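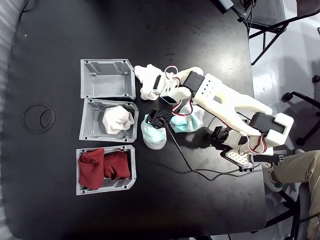 Chapter 7

Corrugated Board and What It Is Asked to Put Up With

Most people meet corrugated board at the moment they are trying to get rid of it. It arrives around something they wanted, it is flattened badly, and it stands by the back door until somebody trips on it. Few materials work so hard for so little thanks, and few are bought with so little thought by companies that ought to know better.

Take the case of Horrocks, a maker of enamel kitchenware, which shipped 754 cartons of saucepans to a warehouse in Zurnberg one November. The cartons had passed every test the buyer knew how to ask for. They were stacked seven high in an unheated building next to a river, and by the end of the month the bottom rows had settled into a shape that Graham Blackburn, the plant engineer, described in his report as "relaxed." The saucepans were fine. The retailer, who had planned to put them on display in those same cartons, was less fine.

Blackburn's report blamed the damp, the supplier blamed the stacking, and the warehouse blamed the saucepans. All three had a point. Board loses a good part of its stiffness as it takes up moisture from the air, and it also gives way slowly under a steady load, a habit known as creep. A box that holds a given weight for a minute in a test press may not hold half of it for a season. The test press, you will notice, is usually kept in a nice dry room.

This chapter is about the gap between the press and the river.

We begin with the parts of the board itself: the liners, which are the flat outer sheets, and the medium, which is the wavy one in the middle. The waves are called flutes and are sorted by letter. Students often hope the letters run in order of size. They do not – A is the tallest of the common flutes, C comes next, and B is smaller than both – and the sooner you make peace with this, the better.

Section 7.2 covers edge crush and box compression, and why a supplier will quote whichever looks better. Section 7.3 deals with moisture and creep. Section 7.4 turns to stacking patterns, including the handsome interlocked one that warehouse crews like and box corners do not.

The Horrocks cartons come back in the problems at the end, along with a page of Blackburn's measurements. You will need a ruler, a calculator and some patience with his handwriting, which we have reproduced as we found it.

Key terms: liner, medium, flute, edge crush, box compression, creep, overhang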